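Turis Round Table, Black Marble Top: Review

Reviewed 8th March

The Turis replaced a Binix table bought in 2005. It has been in daily use since September, mostly for unpacking, letters and coffee.

Assembly took 2 people. The top is heavy and should be carried on edge, then lowered onto the base with the bolts already started by hand. The supplied wrench is too short to get good leverage. I used my own.

The black surface is polished, with branching white veins. Crumbs and dust show clearly on the dark areas and hardly at all on the veins. Water left overnight made no mark. Lemon juice left a dull ring in under an hour, so the first coat of Drerker stone sealer went on that evening. I have applied 3 coats in total.

Stability is good. One foot needed a felt pad on my floor. The edge is rounded over slightly and comfortable on the forearms. Picture frames and bags of groceries slide easily on the polish and have left no scratches so far.

At 700 dollars it costs more than the comparable Rawat, which has a thinner top and a wider base.
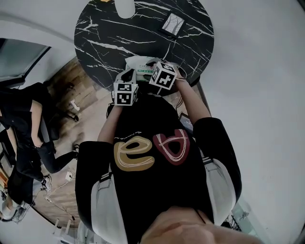
How often does the top need to be sealed?

Twice a year is enough for normal use. If a drop of water darkens the stone within a few minutes, seal it sooner.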